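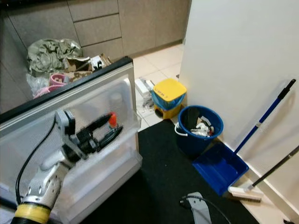
Llevo ya ocho semanas peleándome con Noletti, el planificador de movimiento de Biveta, y me habéis preguntado tanto por él que va siendo hora de escribir la reseña. Aviso de que me ha salido larga (y eso que he quitado toda la parte de la licencia, que da para otra entrada entera).

Para quien no lo conozca: Noletti se pone entre la percepción y el controlador del brazo. Le entra una nube de puntos, le entra una pose de agarre y te devuelve una trayectoria sin colisiones, o un error. Yo venía de Filali, que es gratis y tiene una comunidad estupenda, pero que en sitios estrechos me daba unas trayectorias de contorsionista, con el codo por encima de todo y la muñeca dando la vuelta entera para avanzar un palmo. Con Noletti ese problema se me ha quitado casi del todo. ¡Qué gusto ver un brazo que va por donde irías tú!

La instalación, bien. Paquete, archivo de configuración, el modelo del robot y a correr. Me atasqué un buen rato con los márgenes de seguridad porque la documentación los da en metros y el editor gráfico los enseña en centímetros, sin poner la unidad en ninguna parte. Si vuestro brazo se niega a moverse nada más arrancar, mirad ahí antes de tocar otra cosa.

Lo que más me gusta es el replanificado en marcha. Si el mapa cambia a mitad de camino, no frena en seco y vuelve a empezar: dobla la trayectoria desde donde está y sigue. En mi equipo tarda unos 700 milisegundos con la casa tal cual, con sus trastos por el suelo, y baja bastante si le recortas el volumen de trabajo. Para recoger cosas me sobra. Para algo que se mueva deprisa yo no lo usaría.

Y ahora los peros. El mapa de colisiones se lleva regular con todo lo fino: mangos, palos, cables. Con la resolución de fábrica un palo de escoba entra en el mapa o se queda fuera según le dé, y el planificador, claro, se cree lo que le cuentan. Se arregla bajando el tamaño de vóxel en una región concreta (la opción se llama «zona densa» y está escondida en el menú de depuración, vete tú a saber por qué).

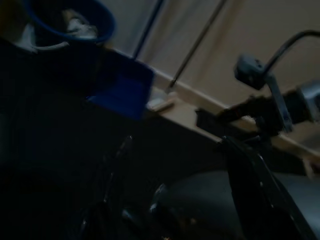 Toshiko Kuroda me escribió, cuando conté esto en el foro, que a ella la zona densa no le bastaba y que había acabado metiendo los palos a mano como cilindros, con un radio generoso, y que desde entonces no ha vuelto a tocar el vóxel. Lo probé y va de maravilla mientras las cosas no cambien de sitio. En cuanto mueves la escoba tienes un cilindro fantasma en mitad del mapa y te toca borrarlo, así que yo me he quedado con las dos cosas: cilindros para lo fijo y zona densa para lo demás.

El otro pero es la luz. Noletti trae un módulo de percepción cercana para afinar el último tramo con la cámara de muñeca, y con buena luz es finísimo. En penumbra la confianza se desploma,

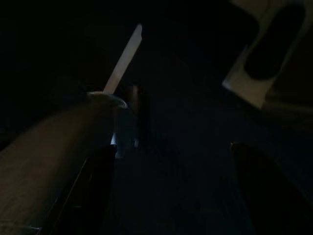

y lo malo es que tarda en decírtelo. El valor está ahí, en el registro, pero la interfaz sigue con su iconito verde hasta que cruza el umbral de golpe. Yo he puesto una regla en el árbol de comportamiento: si la confianza baja dos lecturas seguidas, el brazo retrocede y vuelve a mirar desde otro ángulo. Son tres líneas y me ha ahorrado muchos disgustos. Fumiko Sasaki tiene una variante más elegante que ajusta primero la exposición, a ver si se anima a publicarla.

También le pediría mejores mensajes de error. «Plan no válido» puede querer decir que el agarre es inalcanzable, que hay colisión al inicio o que el reloj de la cámara va con retraso, y toca ir descartando. Zomex en eso le da mil vueltas, te pinta en rojo la articulación culpable y listo.

Los plásticos transparentes, pues como en todas partes: la profundidad sale con agujeros y Noletti por defecto los trata como espacio libre. Cambiadlo a «desconocido» en cuanto lo instaléis, por favor. Con el acero brillante me pasa algo parecido, aunque ahí el filtro de reflejos que trae de serie ayuda bastante.

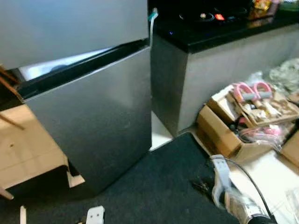

La nevera, la encimera y la caja de cartón abierta, vistas desde arriba.

¿Lo recomiendo? Si trabajáis en interiores con cosas por medio y tenéis paciencia para un par de tardes de ajustes, sí, mucho. Si lo vuestro es una celda despejada, Filali os va a dar lo mismo sin pagar. Yo me lo quedo, y en cuanto consiga que la zona densa se guarde al reiniciar (ahora mismo la pierde y hay que cargarla otra vez) subo mi configuración completa.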